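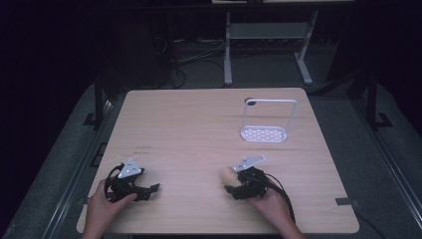
Student Project Reports, Issue 6, p. 17

Teaching Clemance When to Let Go

Our project began with a folder of 1,447 recordings made with two hand-held grippers, one for each hand. The job sounded small: write the software that finds every grasp and every release, so the learning code can train on clean pieces. We loved it more than we expected to!

Clemance, our planner, reads the finger opening and the hand position at every time step. The first version cut a recording wherever the fingers closed past a fixed limit. That was fine for thin things and hopeless for round ones, where the fingers stop early and the limit is never reached. So we threw the limit out and looked at speed instead (fingers slow down sharply on contact, whatever the size of the object). What a difference!

The viewer, Quiambao, draws both hands on one timeline. With it we caught a bug in May that had been swapping left and right in six recordings.

Still open: handovers between hands. Clemance marks these as two separate grasps, and the planner then wants to put the object down in between. We are testing a shared label for both hands next.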